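2023-04-06

**Fancy a fortnight of sorting, mending and boxing things up in Prallcombe this August?** I'm looking for people to help me put the Muvik making store back in order, from the big cut panels right down to the parts with a rod and a collar and a few knocks on them.

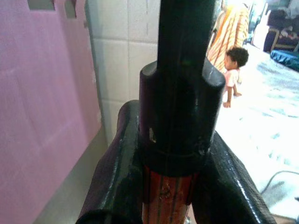

## What the store is

Muvik is a lending store for people who make things. Schools borrow from it, so do the drama groups, a model club, and one couple who come in every winter for bits to build a puppet theatre and then bring most of it back. It lives in the long room at Meredith, behind the old dairy, and I've been running it for longer than I meant to.

The stock is a wonderful mess. We've got rods, tubes, knobs, handles, hinges, sheets with bits cut out of them, boxes of wheels, things that fit inside other things, and a great many things that used to. I love it all. What I don't love is sending a teacher home with half a set and getting a phone call at teatime!

So in August I'm shutting the store for two weeks and going through the lot, shelf by shelf. The list says we hold 463 items. I have my doubts about the list.

## What you'd be doing

Mornings are for sorting. You take a crate, tip it out on a cloth, and work out what you've got. Some pieces are easy (a wheel is a wheel). Others want a proper look: does that seam come undone, is the top part meant to turn, is the chip on the edge only ugly or will it catch on someone's sleeve? You write it on a card in plain words. "Reddish-brown with thin dark stripes, black collar, black rod out of the top, scuffed" is a perfectly good card. "Misc. part" is what got me into this state in the first place, so please, no "misc."

After lunch we mend, clean and box. Mending is gentle stuff: glue, a bit of sanding, tightening, the odd lick of paint. If something's past saving it goes in the spares drawer, and I'll be the one to decide, so you needn't feel bad about it.

Then there are the panels. I've a real soft spot for these. They stand up on their edges, and the ones with rectangular cutouts along the top get used for everything from castle walls to shop counters. They come in all sorts of colours and the pink ones go out more than any other (I blame the puppet theatre). The cutouts aren't always the same width or depth, so a panel has to be matched with its partners before it goes back on the rack. It's a jigsaw, basically, and if you're the kind of person who does the edges first you'll be very happy.

Other jobs that'll need doing at some point:

- typing up the cards into Nekex, the stock program we use (it's slow and a bit grumpy but I can teach it to you in one cup of tea)
- making new labels for the shelves, in big clear writing
- checking returned sets against their lists
- running crates out to the yard for a dust-off if the weather's kind
- testing the finished boxes by trying to build something out of them, which usually ends up being everybody's favourite bit

## Who I'm after

Anyone aged 16 or over who likes handling things and doesn't mind doing the same job for an hour or two. You don't need to be handy. You do need to be patient with small parts, and willing to put a thing down and ask if you can't tell what it is. I get stumped all the time.

I've room for 13 people altogether. I'd be very glad to have someone who's good with glue and someone who's good with spreadsheets, though they don't have to be the same person. If you've worked in a stockroom, a props cupboard, a toy library or a school technology room, do say so, as you'll probably have ideas about shelving and I want to hear them.

It's fine to come with a friend. It's also fine to come on your own and keep your headphones in, at least until lunch.

## The practical side

We start at half past nine and stop at four. You can do both weeks or just the one, but I'd like you to stick to a whole week if you can, as it takes a day or so to get your eye in and know what belongs with what.

It isn't paid, I'm afraid. I can cover your bus fare or your petrol from within the county, and lunch is on me every day: soup, bread, cheese, fruit, and cake when I've been organised. Tell me about allergies when you write.

The long room is all on one level and there's a ramp at the yard door. There are chairs for everybody and some of the benches can be lowered. The loo is across the yard, which is a nuisance in the rain. The light's best at the far end, so if your eyes get tired over small work, shout and I'll put you down there.

Wear something you don't mind getting dusty or gluey. I've got gloves and aprons. Bring a pair of reading glasses if you ever use them, even if you think you won't.

At the end you can borrow whatever you like from the store, free, for a year. I'm also happy to write a reference, a proper one that says what you did, if you're applying for college or work.

## How to put your name down

Drop me a note through the letterbox at Meredith, or pick up a form from the counter in the Prallcombe post office and leave it there when you've filled it in. Tell me:

1. which week you'd like, or both
2. whether you'd sooner sort, mend, type or do a bit of each
3. anything you've made or fixed lately, however small
4. how best to get hold of you

I'll write back to everyone, including if we're full, and I keep a waiting list because someone always ends up on holiday. If you want to see the place first, come by while the store's open and have a rummage. Mind the step stool by the wheel boxes, it's got one short leg and it's on my list for August too.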